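Adidow-users mailing list
Subject: Re: [adidow-users] How many demos per object before you move on?
Date: 13 March 2022

On the list, someone at Hoekstra wrote:

> We are starting our own set with the hand-held grippers and I would like
> to hear how others split up their recording time. Our plan was 200
> demonstrations of one task with one object, then on to the next object.
> A colleague thinks this is a waste and wants fewer takes with more
> objects. We also can't agree on what to do with failed grasps. Do you
> delete them on the spot, or keep them and sort it out later?
>
> Second question, for anyone doing bathroom or kitchen items: do you fix
> the start position of the object, or let the operator put it down
> wherever they like?

I can answer for the Utthorpe bench. We have been recording small household tasks since last June, all with hand-held grippers and fin-ray fingers, and we have changed our minds on most of this at least once.

On the first question, I side with your colleague. We did 200 takes of a single mug and the policy was very good at that mug. With a taller cup it closed on air above the rim or pushed the thing over. We went back and did 70 takes each on a handful of cups, and that set trained a better model for everything except the original mug, where it was slightly worse. I would not go much under 70 for a task with any real contact in it. For plain pick and place you can probably get by with less.

Failed grasps: keep them, but mark them when they happen. We tried sorting afterward and it was miserable. You are looking at a fisheye view of a cup sliding a little and trying to remember if the operator meant to do that. Now the operator says "bad" out loud and whoever is at the laptop presses a key. Out of one batch of 67 takes we flagged 11. Those stay out of training for now, but we have used them to check the success classifier, and I was glad to have them.

Start positions: we let the operator choose, inside a limit. The object has to be somewhere the gripper can reach without the operator stepping sideways. We used tape marks for a while and dropped them, as the model seemed to be picking up on the tape. Rotate the object as well as moving it. People forget that, and then every handle or label in the set faces the same way.

Below are my notes on the current task, copied from our bench page with small edits. The Rasmont people asked for them too, so this saves me sending them twice.

Cup task, notes for operators

1. Check that the tags on both fingers can be read by the tracker before you start a batch. Wipe them with a dry cloth. If a corner is peeling, replace the tag and redo the width calibration. A new tag never goes back on in quite the same spot.

2. Open the fingers all the way, then close them all the way, once, at the start of each recording. The script uses this to find the range.

3. Come in low and level, with one finger on each side. Close around the base of the cup. Don't go for the rim, and don't go for whatever is standing in the cup. Toothbrush and tube both shift when you touch them and the take is no use for this task.

4. Vary the contents between takes. Tube leaning left, tube leaning right, brush behind it, brush in front. A tall, top-heavy load is what we are short of. Slow down on the approach for these. 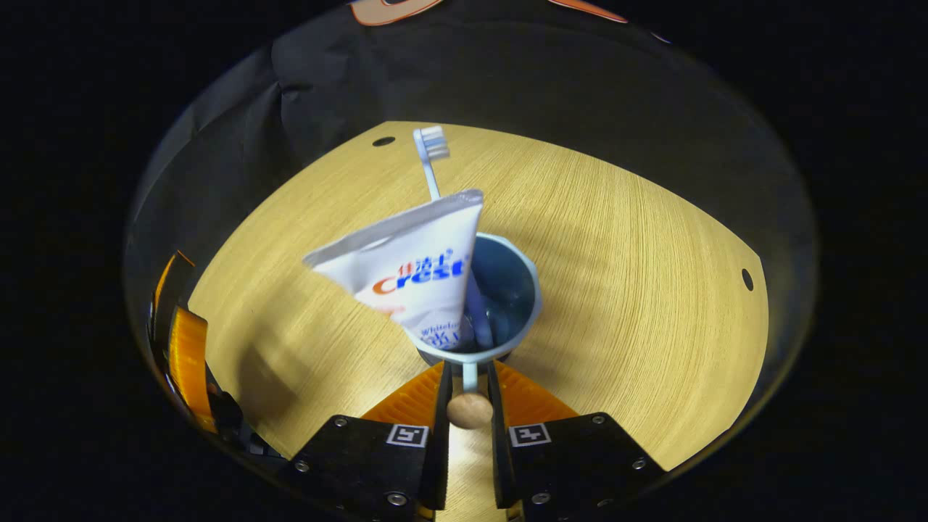 5. Squeeze until the pads just start to bend, and hold there. Hard squeezing looks fine in the video but the width readings come out different from everybody else's.

6. Lift, move, set down, let go, back off. Leave the gripper still for a second at the end so the cutting script has something to find.

7. Swap operators at the end of a batch. Two people's habits in the data are better than one person's.

That is all of it. The cutting script in item 6 is in the shared Adidow folder if you want it. It assumes one gripper and will need changes for two-handed takes - I haven't done those and don't expect to before June.

One thing I would like to ask in return. Has anyone on the list compared ribbed pads with flat ones on thin plastic? We have only used ribbed, and I can't tell how much of the side slip we see comes from the pads and how much from operators closing at an angle. If Hoekstra has flat pads lying around, even a short batch would help.

Utthorpe bench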